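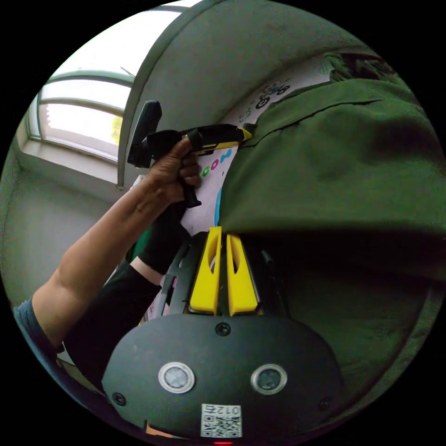

Chapter 2: Moisture in Cloth

2.1 Scope of the chapter

Chapter 1 dealt with the fibre and the yarn as solid bodies. In use, cloth is never quite a solid body. It holds air in the gaps between yarns, and it holds water, both as liquid in those gaps and as single molecules inside the fibre itself. The amount of water changes with the weather, the season and the room. Weight, size, stiffness and strength change with it.

This chapter sets out how water enters cloth, how it leaves, and how the amount present is stated. Dyeing is left to Chapter 5. Shrinkage in the wash is touched on only where it follows from swelling of the fibre. The reader should be at ease with simple ratios and with the idea of relative humidity, for which see the appendix.

2.2 Two ways of holding water

Water taken up inside the fibre is called absorbed water. Cotton, flax and wool absorb freely. Their long molecules carry groups to which water will attach, and in the less ordered parts of the fibre there is room for it. Polyester has few such groups and absorbs very little.

Water held between fibres and between yarns is called free water. The amount depends on the build of the cloth more than on the fibre. A thick, open towel of any fibre will hold a good deal of free water; a thin, close sheet will hold less. Spinning or wringing removes most of the free water and hardly touches the absorbed water.

The two are easily confused in practice. A polyester shell may drip when lifted from a basin and yet be dry a short time after it is spun. A cotton sheet from the same basin will still feel damp. The difference lies in the absorbed water, which must leave each fibre one molecule at a time.

Garments made of several layers seldom behave as one cloth. Shell, lining, pocket bags and seam allowances may each be of a different fibre and thickness, and each reaches balance with the air at its own pace. In the drying trials at Funddale the pocket flaps and hood seams were always the last parts to reach constant weight, whatever the shell was made from. Results for a whole garment should for this reason be given with a note of where the samples were cut.

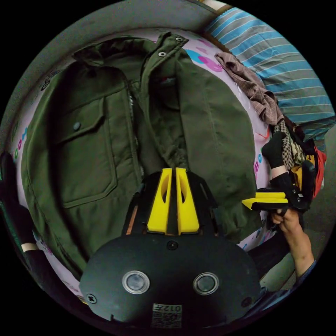
Raili Lappalainen has argued that whole-garment figures should be dropped altogether, on the ground that a single value hides the wet seam behind the dry panel. The present book keeps them for one purpose only, the planning of drying space, where the total mass of water is what matters.

2.3 Regain and content

Two measures are in common use and they aren't the same.

Moisture regain is the mass of water in the sample divided by the mass of the sample when fully dry, given as a percentage.

Moisture content is the mass of water divided by the mass of the sample as it stands, water included.

Regain is always the larger of the two, as its divisor is smaller. Take a sample that weighs 25 grams as it stands and holds 2 grams of water. The content is the water over the full weight. The regain is the same water over the dry weight, and comes out slightly higher. The trade buys and sells on regain, and in this book any percentage given without a label is regain.

2.4 Conditioning the sample

No measure of regain has meaning unless the state of the air is known. Samples are therefore left in still, controlled air until their weight no longer changes. The temperature used throughout this chapter is 20 °C.

The side from which balance is reached must be recorded. A sample that comes to balance by drying will hold slightly more water than one that comes to balance by taking water up, although the air is the same in both cases. This lag is known as hysteresis. It is plain in cotton and wool — less so in the synthetics, where there is little absorbed water to begin with. The usual practice is to dry the sample gently first and let it regain water from the air.

Samples should be laid out singly. Folded cloth comes to balance slowly at the fold, and a stack may take many times as long as one layer. Sheets and other wide goods are the usual cause of trouble, being too large for the rack and so left doubled over.
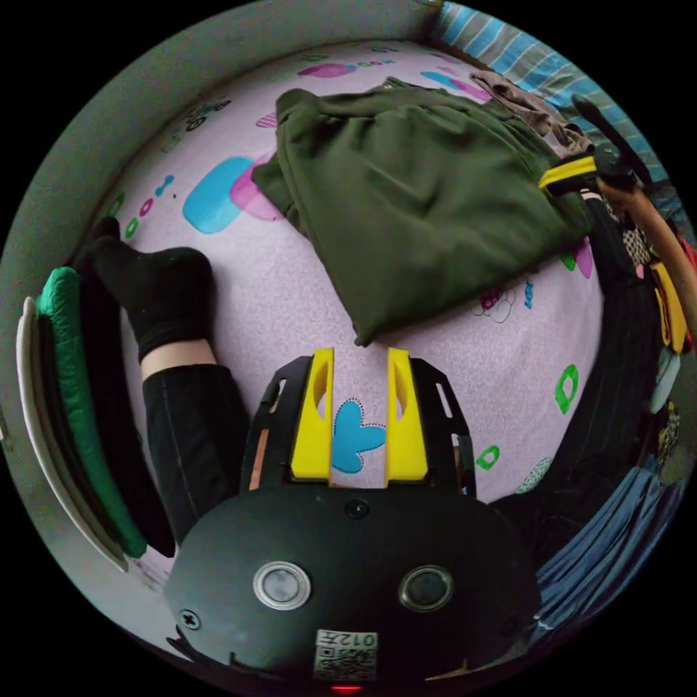
Where doubling cannot be avoided, the cloth should be turned and refolded along a different line between weighings. The Kiiskinen rack, described in section 2.7, removes the need for this by holding wide cloth over a set of spaced rods. It does so at the price of some stretch along the length, and it should not be used for loose knits.

2.5 Swelling

A fibre that absorbs water swells, and it swells far more across its width than along its length. In a woven cloth the thicker yarns must follow a longer path over and under one another. As the yarn itself has hardly grown, the cloth draws in. This accounts for part of the shrinkage seen at the first wash, the rest being the release of strain left by weaving and finishing.

Comments

Ville Kuusisto
In 2.3 it would help to print the answers to the worked case. My students keep dividing by the wrong weight and have nothing to check against.

Shengli Zhong
Is the hysteresis in 2.4 large enough to matter for flax? The text names cotton and wool only.

Aatos Hakala
It is. Flax behaves much like cotton in this respect. Dry it first, as the section says.

Gladys Langat
The appendix on relative humidity is missing from my copy. The contents page lists it.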